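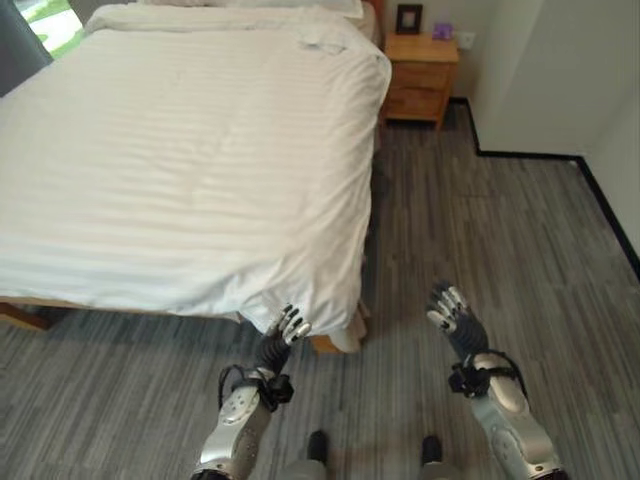
Step 1: Cut the farewell announcement down

Most retirement notices run too long. Give the name, the post and the last day. Skip "beloved" unless someone will sign for it.

Step 2: Check the years

I don't trust parish bios. Ours had Nayeli Galindo starting at Fluvthorpe in 2000, and the minutes disagreed.
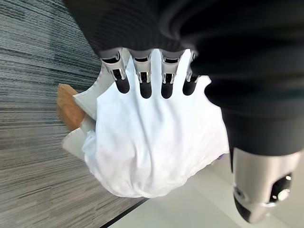
Fingertips on a bundled white cloth.

Step 3: Send it once

A second mailing rarely reaches anyone new, whatever the office thinks.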